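HR Adviser (part-time, could grow) – come and work with me at Honden

Hello, and thanks for clicking. I run Honden, a small HR support business that looks after employers who are too big to wing it and too small to have a personnel department of their own. Think dental practices, a couple of garden centres, a joinery firm, two nurseries and a very busy bakery. I've been doing it on my own for long enough that my inbox has started to frighten me, so I'm looking for a second pair of hands.

I'll tell you what the job is first and then what I'm after, and you can decide whether to carry on reading.

Most of our clients pay a monthly retainer. For that they get a proper set of contracts, a staff handbook that matches what they really do, and somebody to ring when things go sideways. You'd be that somebody for up to 17 of them. Some you won't hear from for weeks. Others will ring on a Wednesday at five to five because a supervisor has just walked out, and they'd like to know what they can and can't say to him in the morning.

A typical week might have you rewriting a sickness absence policy, sitting in as note-taker at a grievance meeting, talking a nervous manager through her first redundancy consultation, and chasing somebody (again!) for their holiday records. There's a fair bit of drafting. I'm fussy about drafting. If a handbook says "the employee shall forthwith" I want it to say "please tell us straight away", and if you're the sort of person who enjoys making that change then we'll get on very well indeed.

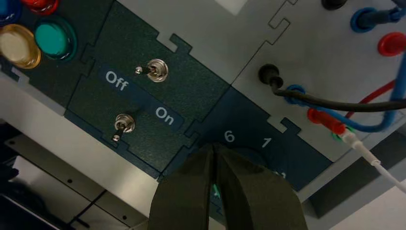
You'd also take over the handbook work for Hesatov, our biggest client, with 500 people over three sites and three different shift patterns. It's a lovely account but it does eat time. Their current handbook was stitched together from the ones they had before two businesses merged, and there are four separate sections on parental leave, none of which agree. I've made a start. You'd finish it, and you'd run the short briefings for line managers when it goes live.

Now, you. I'd like you to have done generalist HR work for a few years, somewhere you had to make decisions and stand by them. Being CIPD qualified is nice and I'll look at your application with interest if you are, but I'm not going to bin a good one for the lack of it. I do need you to know your way round disciplinary and grievance procedure without looking everything up, and to be honest with a client when you don't know the answer. "Let me check and ring you back" is a perfectly good thing to say, as long as you ring back.

You'll need to drive, or be very good with buses, as a few of our clients are out on industrial estates with nothing near them but a burger van. I pay mileage.

The hours: 16 a week to begin with, spread over at least three days so that clients aren't left hanging. School hours are fine. Working from home is fine for most of it, though I'd like us both in the office one day a week for the first couple of months while you find your feet. It's a small office above a shop, the heating is fierce and the kettle is decent.

The money: I'll send the pay range to anyone who asks before applying, no need to explain why you want to know. It's the same hourly rate whether you end up on the starting hours or more, and there's a pension, holiday that goes up with service, and your professional membership fees paid. I'll also pay for one course a year of your choosing – it has to have something to do with work, but I'm generous about what counts.

If the workload carries on as it has been, I'd expect to offer more hours by the spring. I can't promise that in writing yet, and I'd sooner say so now than have you plan your life on it.

How to apply: please don't send me a long covering letter. Send your CV and a page, no more, telling me about a time an employer wanted to do something daft and how you dealt with it. Leave out any names, obviously. If writing it down isn't your thing, record yourself talking for five minutes and send me that.

I'll read everything myself. Gautier, the payroll bureau we share a landing with, has kindly agreed to lend me one of their managers for interviews so that you're not stuck with only my opinion. There will be 2 stages: a phone chat first, then a proper sit-down where I'll give you a made-up case to talk through. You'll get the case the day before. Everyone who gets as far as the phone chat will hear back from me, with reasons if it's a no.

One last bit of housekeeping. If you currently work for Dorier, we have an agreement with them about not poaching each other's people, so please have a word with your manager before you apply.

Applications close at noon on the last working day of the month, and I'm hoping for a December start. If you need anything adjusted for the interview, or you'd just like to ask a few questions first, ring the office and leave a message if I'm out with a client.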